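3.2 Workcell layout and upkeep

The Misard cell consists of a bimanual platform facing a fixed table, a head camera, and a control cabinet placed outside the reach of both arms. The platform was assembled at the Urquijo laboratory and has stayed in one position since it was commissioned in November. All trials reported in Section 4 were run in this cell. The software is the Tivby control stack, frozen at the build of 8/15/20, so that any change in behavior between sessions can be traced to hardware, wear or calibration.

The table is white, with metal legs, and is not bolted to the floor. We considered a bolted fixture and rejected it, as the table must be pulled back when a wrist unit is serviced. The cost of this choice is that the table pose has to be checked before every session. The check uses a cross of masking tape on the tabletop. The operator commands the head to its rest pose, reads the cross in the camera view, and compares it with a stored reference. If the offset is larger than 8 mm, the table is moved by hand and the reading is taken again. The container is then placed to the right of the cross, where it may cover part of the tape, and the object is grasped with the left hand.

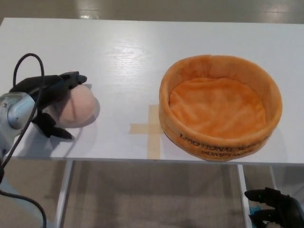 Figure 3. Working area of the Misard cell from the head camera, with the ball held in the left hand and the fabric container at right.

Why is the table reference checked before every session and not once a week? Small shifts build up whenever the platform is serviced or the floor is cleaned, and a shift that is harmless for grasping can still be large enough to spoil the release.

The reference image is replaced only after the head camera has been removed or its mount has been loosened. Early in the project we replaced it more often, and the result was a slow drift in the stored pose that took several sessions to find. The present rule is that a new reference requires a full hand-eye calibration, which uses 32 poses per arm and is accepted or rejected as a whole. Partial calibrations are not kept.

Cable routing on the left arm needed more work than any other part of the setup. In the first version the cable was tied flat against the forearm at two points. Wrist roll near the joint limit pulled it tight, and the connector at the hand began to lose contact. We logged 17 communication faults on the left hand before the cause was identified. The cable now leaves the hand in a free loop, rises over it, and comes back down along the arm. The loop must be tall enough to allow full wrist roll - a short loop brings the fault back - but it must not fall in front of the fingers when the arm is low over the table. 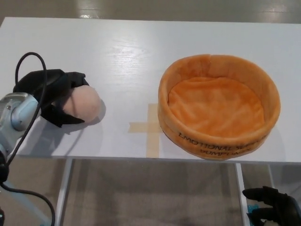 Loop height is set with the wrist at the middle of its range and then tested by rolling the wrist slowly to each limit. The operator watches the connector during this test and stops the motion if the cable goes taut. After the change, no further faults of this type were recorded in the sessions used for this paper. The right arm follows the same procedure, although its original routing had not caused trouble.

Finger surfaces are inspected at the start of each day. Dust from soft objects lowers friction at the fingertips, and the effect appears first as slow rotation of the object during transport. The fingers are wiped with a damp lint-free cloth and left to dry before power is applied to the hand. Solvents are not used. A finger is replaced when a tear is visible or when its closing current departs from the value recorded at installation. Over the full study 11 fingers were replaced, most of them on the left hand, which carried out the larger share of the grasps.

After any finger replacement the hand is closed on a Jirnik test cylinder, and the joint offsets are written to the controller. The arm is then run through one pick and release at reduced speed with the operator at the stop button. Normal speed is restored only if the object is released inside the container. A failed release at this stage is treated as a calibration fault - the offsets are cleared and the procedure is repeated from the beginning. Trials recorded between a finger replacement and a completed check were discarded and do not enter the totals in Section 4.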